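3.2 Floor covering and visible soiling

Floor coverings in the Lulmont offices were grouped by pile height and by color variation. Low-pile carpet in mixed grays was the most common type and was treated as the reference surface for the cleaning trials. Its fibers range from near white to charcoal, and this variation affects how readily dust and lint are noticed under ordinary room lighting. 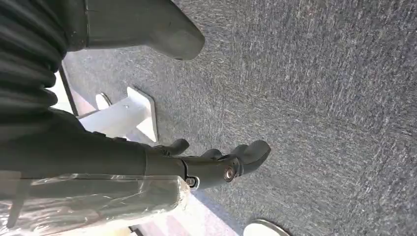 Figure 3. Gray speckled low-pile carpet, with lighter and darker fibers running diagonally. The sheen is slightly brighter toward the upper right.

Soiling was scored on a scale from 0 to 9, first from standing height and then from a distance of 40 cm. The two scores were recorded separately, as a mottled surface can hide material that is plain at close range. Plain carpet showed a smaller gap between the two – a result in line with the earlier survey by Lopes, which used the same scale.

Pile direction was a further source of error. Carpet brushed toward the light looks paler than the same carpet brushed away from it, and scorers tended to read the paler areas as cleaner. All plots were therefore brushed in one direction before scoring. Plots at the Tumico site were scored in February, before the change of cleaning schedule, and are reported separately in Section 4. The full set contains 3,333 paired scores.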